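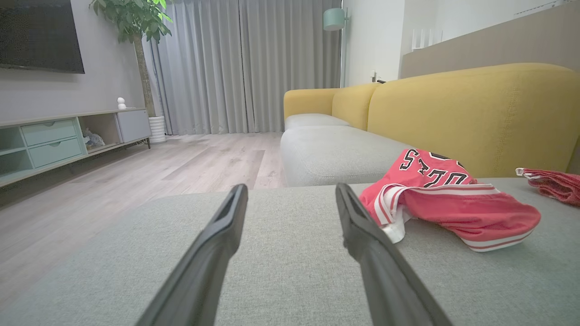

Long fingers or short ones for picking up laundry?

Posted by Emil Tanner, December 2018

I'm trying out two grippers on the same arm, both on a clothes-off-the-sofa task. The Viklund has long dark fingers with a groove down the inner face, and that's the one in the wrist camera shot, wide open over the seat with the red jersey next to it. The Graren is short and stubby and cost me $400 more, a fact my wife brings up unprompted.

The long ones reach into a heap nicely but then pinch the cushion along with the jersey, and the arm tries to take the sofa with it. The short ones never touch the sofa. They don't touch much of the jersey either. Same camera, same controller, same speed. Which would you keep?

Vilgot Hellström

Keep the long ones and fix your approach height. I had the same trouble in October. Come down with the fingers open, stop 4 mm above the cushion, close slowly, and only then lift. Mesh bunches up by itself once the tips meet. If your controller reports finger current, log it: fabric alone and fabric plus upholstery gave me very different curves, and you can abort on the second one before the furniture moves.

Also aim for a fold. Your jersey has that striped hem folded back in a heap, which is a gift. A shirt lying flat is where I'd start swearing.

porkum_fan

short ones. long fingers flex

GrotvilleGarage

They do flex, but at jersey weight who cares. I'd put thin rubber on the tips before spending another dollar. Mine lasted 1,000 grabs and then came off inside a sock, so check them now and then. Can you return the Graren?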